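About Claston

Claston teaches household robots by showing them. A person takes the controls, does the job, and the robot learns from the recording. We started with one borrowed arm and a game controller. Today we have 37 operators and a small engineering group that keeps the controls running and the recordings usable.

What we do

Our customers build robots for homes and small offices. They come to us with a list of tasks – pick up a pen from a shelf, move a bowl without tipping it, set a case down on the floor – and we record people doing those tasks by remote control or by guiding the arm with their hands. Every task is shown at least 40 times, by more than one operator, from different starting points.

Much of the work now takes place in simulated rooms. An operator puts on the hand controls and drives the robot through a rendered space, and a room can be reset in four seconds. We build the rooms ourselves in Volto, our in-house scene tool. Furniture, floors and small objects can be swapped between runs, so a robot doesn't learn just one table.

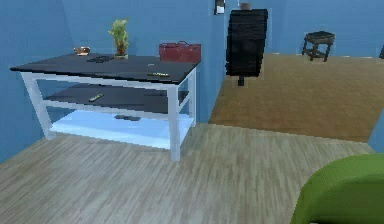

Nomvula Mnguni says the low shelves are where new operators learn to slow down, and that she would sooner throw out a whole morning of rushed runs than send one to a customer. Her rule is now part of our training: if you bumped something on the way in, start over.

Hand guiding is still done at our main site. It suits jobs where the feel of the thing matters, such as closing a lid or pushing a drawer shut. Edith Urrego runs that floor and checks each operator before they work alone.

How we train operators

No robotics background is needed. New people spend their first two weeks on practice rooms and must reach 92 percent clean runs before their recordings count. Classes start in August and again in winter. Pay is by the hour, never by the run.

Contact

For new projects, write to Duván Alvarado. For operator openings, write to Wálter Cuervo. Visits are welcome in the afternoon – please let us know ahead of time.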